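Print this page | E-mail this page

Unit 4: Writing the Property Listing
Short-Term Rentals, Course Handout
Instructor: Pierina Martinelli

A listing has to answer the guest's practical questions before it tries to sell the view. Start with the number of guests, the bedrooms and the bed sizes. Then give the bathrooms, parking, pets and smoking rules. Keep each fact in one place. If the house sleeps 8, say so once and make sure the calendar page and the contract agree.

Old houses need extra care. Our practice property, Casa Carbone, dates from 1663 and has steep stairs. That goes in the listing — it also goes in the confirmation letter.
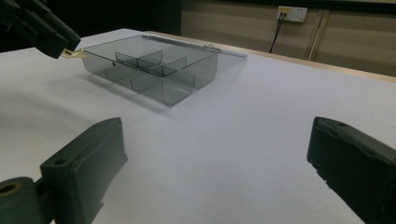
Inventories come next. The owner keeps one list per room, and the cleaner checks it at every changeover. Small items such as spare keys, fuses and batteries go missing first. Keep them together in a divided plastic box with see-through walls, so the cleaner can check the compartments quickly. Write the contents on the room list as well, with a date.

Rates: set a low, middle and high season. December usually needs its own line, as the holiday weeks and the first half of the month don't sell at the same price. State the deposit, the cleaning fee and the cancellation terms next to the rate.

Assignment: write a listing of 12 sentences for Casa Carbone. Leave out "charming" and "nestled." Trade drafts with a partner and mark any fact a guest would still have to ask for. Gianni Dal Bello will collect the drafts.

Reading: course packet, sections on deposits and house rules.

Shares: 8 | Comments: 0
Contact | Copyright 2020 | Back to top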